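6.3 Running a shared bench shift

This section applies to two-arm benches at the Pullcombe and Edton sites. Before the change-over, two people sorted at each bench. One operator now supervises both arms from the desk and handles the items the arms leave behind. Read section 6.2 first.

1. Clear the wooden work surface of anything that is not on the job sheet.
2. Set the bowl on the raised platform. Do not place it directly on the work surface.
3. At the desk, load the job and check that the item list matches the sheet.
4. Set the travel speed to 40 per cent for the first 18 picks.
5. Stand clear of both base plates and press Start.
6. Watch the first picks from the desk side. Keep your hands outside the rails while either arm is moving.
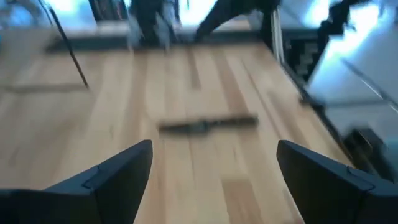
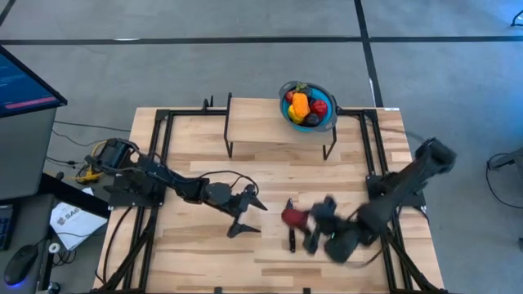

Figure 6-4. Wrist view over the work surface (first); bench with both arms and the produce bowl (second).

7. If an arm stops with an item in its gripper, press Hold before reaching in. Support the item with one hand and select Release.
8. Enter each manual pick in the shift log. Manual picks count toward the operator's output.

Note: The wrist view blurs during fast travel. Judge grip position only when the arm has stopped.

CAUTION: Hold pauses motion but does not remove power. Use the isolator before touching a joint or cable.

Breaks and handover

The operator may leave the bench only with the arms on Hold. Desk time is limited to 300 minutes per shift, after which the operator rotates to packing. Staff moved from hand sorting complete the Kostinden module before working alone. Send rotation requests to Maite Garrido, bench lead, by 2 p.m.

Fault code 291 (grip lost) is covered in section 8.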